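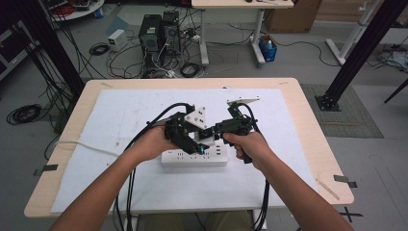
Jarkeo zieht Zwischenbilanz: Was Maschinen im Haushalt und in der Werkstatt schon können

Stecker ziehen, Geschirr abräumen, Schrauben sortieren — bei vielen Handgriffen ist der Mensch weiterhin schneller

Rasport, 04.05.2019. Das Entwicklungsbüro Jarkeo hat in Rasport den ersten Teil seiner Untersuchung zu alltäglichen Handarbeiten abgeschlossen. Über 300 Aufgaben aus Haushalt, Lager und Werkstatt wurden daraufhin geprüft, ob ein Greifer mit zwei Fingern sie heute zuverlässig ausführen kann. Das Ergebnis fällt gemischt aus. Einfaches Aufnehmen und Ablegen gelingt bei festen Gegenständen in den meisten Fällen. Sobald Kabel, Stoffe oder Folien im Spiel sind, sinkt die Erfolgsquote deutlich.

Ein Schwerpunkt lag auf Arbeiten an Steckdosenleisten. Einen Stecker in eine Leiste zu stecken, gilt im Haushalt als Nebensache. Für eine Maschine gehören dazu mehrere Schritte, die einzeln gelernt werden müssen: die Leiste finden, den Stecker richtig drehen, die Kontakte treffen und so viel Kraft aufbringen, dass der Stecker sitzt, ohne die Leiste zu verschieben. Beim Herausziehen kommt hinzu, dass eine leichte Leiste mitwandert. Menschen halten sie mit der zweiten Hand fest und denken darüber nicht nach.

„Wir werden oft gefragt, wann der Roboter die Küche aufräumt. Darauf gibt es von uns kein Datum“, sagt Poonam Uniyal, Leiterin der Versuchsabteilung bei Jarkeo. „Wir können aber für einzelne Handgriffe sagen, wie weit wir sind. Ein Becher ist kein Problem mehr. Ein Becher hinter einem Kabel ist noch eins.“

Die Bewegungen werden von Menschen vorgemacht. Die Mitarbeiter führen den Greifer dabei von Hand über dem Arbeitstisch, die Daten gehen anschließend in die Auswertung. 32 Personen haben an den bisherigen Durchgängen teilgenommen, darunter Elektriker, Hauswirtschafterinnen und zwei Auszubildende aus dem Lagerbereich. Nach Angaben des Unternehmens unterscheiden sich die Lösungswege stark. Wer beruflich mit Kabeln arbeitet, fasst den Stecker weiter vorn und setzt ihn leicht schräg an. Ungeübte greifen weiter hinten und korrigieren häufiger.

Für die Werkstatt sieht Jarkeo kurzfristig bessere Aussichten als für die Wohnung. In einem Betrieb liegen Teile meist an festen Plätzen, die Beleuchtung bleibt gleich, und die Zahl der Varianten ist überschaubar. „Bei uns im Lager könnte eine Maschine morgen anfangen, Kleinteile umzufüllen“, sagt Dwayne Dvorak, Werkstattleiter beim Projektpartner Xue. „Das Ablängen und Bündeln von Leitungen würde ich ihr nicht geben. Da sitzt bei mir jemand mit Erfahrung, und der bleibt da auch sitzen.“

Anders im Haushalt: Dort ändert sich die Umgebung täglich, und Fehler lassen sich schwerer abfangen. Zu den Aufgaben, die in den Versuchen bisher durchgehend scheiterten, gehören das Aufwickeln eines Verlängerungskabels, das Beziehen eines Kissens und das Öffnen eines verknoteten Müllbeutels. Das Abräumen von Tellern gelang, solange kein Besteck darauf lag. Beim Abwischen einer Tischplatte blieben regelmäßig die Ecken aus.

Auch die Geschwindigkeit bleibt ein Thema. Selbst dort, wo der Greifer sein Ziel erreicht, braucht er meist ein Vielfaches der Zeit. Alaric Oyelaran, zuständig für die Auswertung, hält das im Haushalt für weniger entscheidend als in der Fertigung. Wenn nachts Geschirr geräumt werde, dürfe das dauern. Wichtiger sei, dass niemand danebenstehen müsse. Genau diese Bedingung sei derzeit bei kaum einer Aufgabe mit Kabeln oder Textilien erfüllt.

Im zweiten Teil der Untersuchung soll die Aufgabenliste auf 393 Einträge wachsen. Neu aufgenommen werden unter anderem Batteriewechsel, das Einsetzen von Staubsaugerbeuteln und das Umstecken von Ladegeräten an USB-Anschlüssen. Die Versuche beginnen noch im Mai. Als weiterer Partner kommt der Hausgeräteservice Kakudier hinzu, der Altgeräte und die Erfahrung seiner Techniker einbringt. Die Liste der Aufgaben mit den jeweiligen Bewertungen gibt Jarkeo auf Anfrage an Betriebe und Hochschulen weiter. Eine Produktankündigung ist mit dem Projekt nicht verbunden.

Über Jarkeo

Jarkeo entwickelt Greiftechnik und Prüfverfahren für kleine und mittlere Betriebe. Das Unternehmen sitzt in Rasport und betreibt dort eine eigene Versuchsfläche.

Pressekontakt

Jarkeo, Rasport
Parveen Warraich, Presse und Öffentlichkeitsarbeit
Fachliche Rückfragen zum Versuchsaufbau: Booker Montoya
Abdruck honorarfrei, Belegexemplar erbeten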